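Unit 5: Laying Out a Survey Grid

Reading before this unit: the chapter on datums in the course packet, and the Flosov field sheet with its two correction slips.

5.1 Purpose of a grid

A survey grid assigns every find, sample and feature a pair of coordinates that can be recovered after the ground itself has been removed. All later work depends on it. An error in the grid is carried into the plan, the finds register and the section drawings, and it is rarely noticed until two of these are compared.

The grid used in this course has its origin at the southwest corner. Eastings are written first, then northings. A square is named by the coordinates of its own southwest corner. Older records may do otherwise: the 1942 plan of the Nilen terrace names squares by the northeast corner, and its coordinates must be shifted by one full square before they are used with ours.

5.2 Baseline

Set the baseline along the longest clear run of the site. At Laur this is the field edge, although it lies well off true north. Grid north and true north do not need to agree, but the angle between them must be written on every plan.

Drive a peg at the origin and a second peg at 20 m. Pull the tape tight at ground level. On sloping ground, hold the tape horizontal and drop a plumb line from it - a tape laid along the slope reads too long, and squares set out from it will be too small in plan.

5.3 Right angles and diagonals

From the origin, measure 3 m along the baseline and 4 m along the proposed perpendicular. The distance between the two points must be 5 m. For larger grids, use a multiple of the same triangle. A short triangle extended over a long line magnifies any error at the corner.

Check each completed square by its diagonals. For a 5 m square both should read 7.07 m. Equal diagonals that are both too long indicate oversized sides. Unequal diagonals indicate a skewed corner. Do not adjust a single peg to fix a bad diagonal before the adjoining squares have been checked.

5.4 Marking the lines

String is used outdoors and flat tape on indoor surfaces. Run string on the same side of every peg. Remove it before photographing a finished surface, but leave the pegs.

Blue tape grids on brown surfaces.
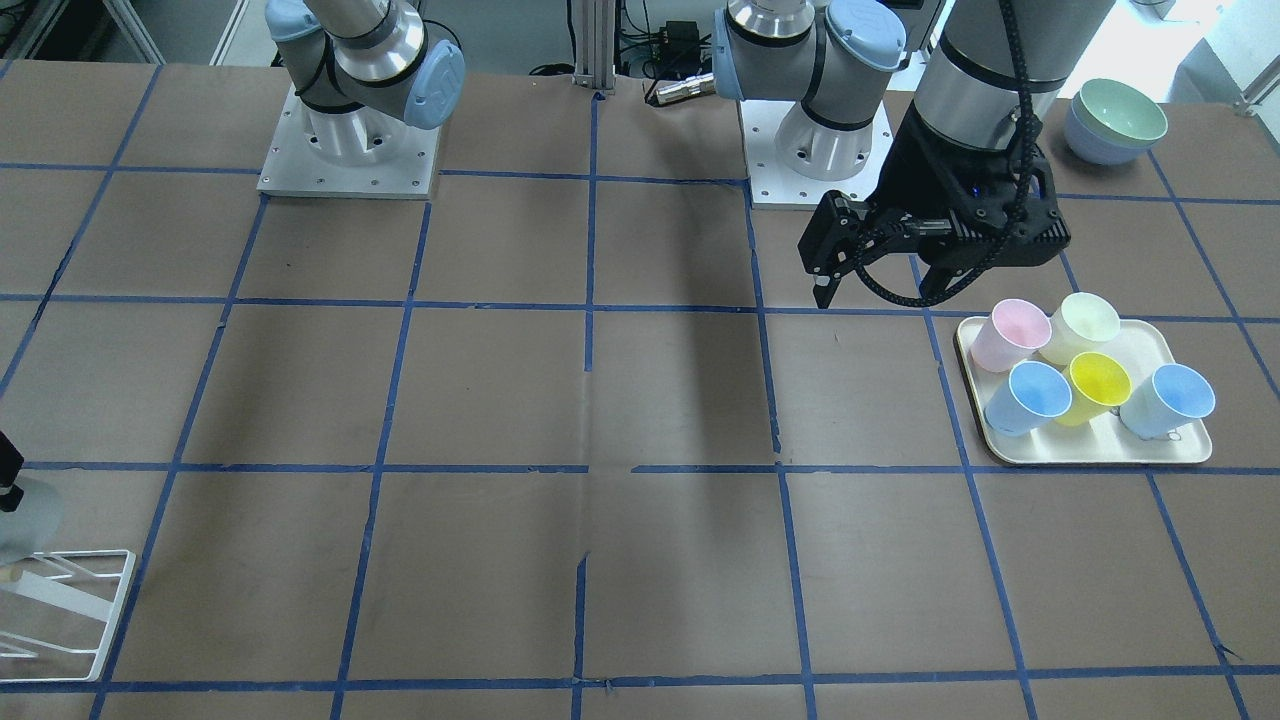
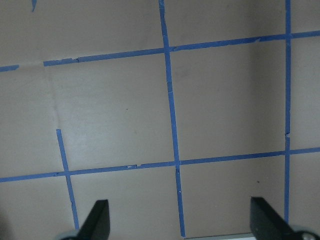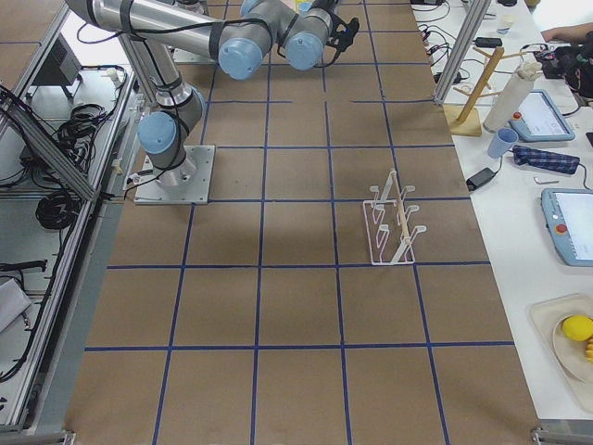

A marked line stands for a line of zero width, and the record should state which part of the marking is meant. The convention in this course is the center of the string or strip. Strips laid in separate pieces need particular care. In the second picture the upper crosswise line has a short bare gap at the left and a visible step where pieces were joined. Where a line steps in this way, measure from the nearest sound intersections and ignore the edge of the strip. The same applies to a string that has slipped on its peg.

5.5 Recording within a square

Measure finds from the west and south sides of the square, in that order, then take the level. Give readings in meters to two decimal places. A find lying on a line belongs to the square east or north of it. The Femus recording form has a separate box for the square name; fill it in even when full site coordinates are given.

5.6 Exercise

Plot the Laur points from the back of the field sheet at 1:20. Show grid north, true north and the origin. Convert the Nilen square names before plotting, and write the original name in brackets beside the new one. Bring the drawing and the working to the next practical.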